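Search papers, authors, keywords
Workshop Automation > Papers > Muvden arm > Section 4

4. Grasping Cloth with the Muvden Arm

4.1 Fingertips

The arm was assembled in the Ilero shared workshop from salvaged and printed parts. The first fingertips were blunt and slid over thin fabric. The second set tapers to a point, so that the tips can close on one layer at a table surface. Closing force is set by motor current, with no force sensor. The wrist camera supplies 400 training crops per garment.

4.2 Choice of grasp point

Hems give a better grip than open cloth. The planner therefore looks for a straight hem and follows it to a corner. Fig. 6 shows a corner grasp on red knit fabric. Heavy creases elsewhere in the garment are ignored at this stage. We ran 283 grasps before changing the approach angle, and 100 after; both sets are treated separately in Section 5.
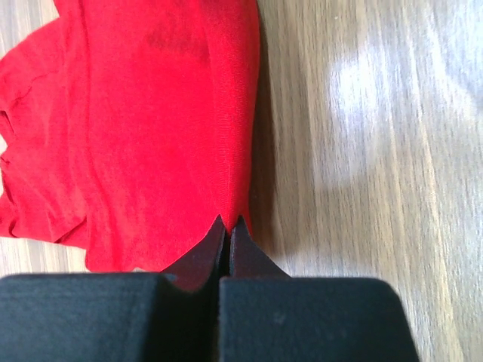
Fig. 6. Wrist camera view, fingertips closed on the hem corner.

Comments (2)

botoritz: Which motor current did you settle on for knits?

nomura_bench: Our points wear down fast on a wood table. Would like to see the tip drawings.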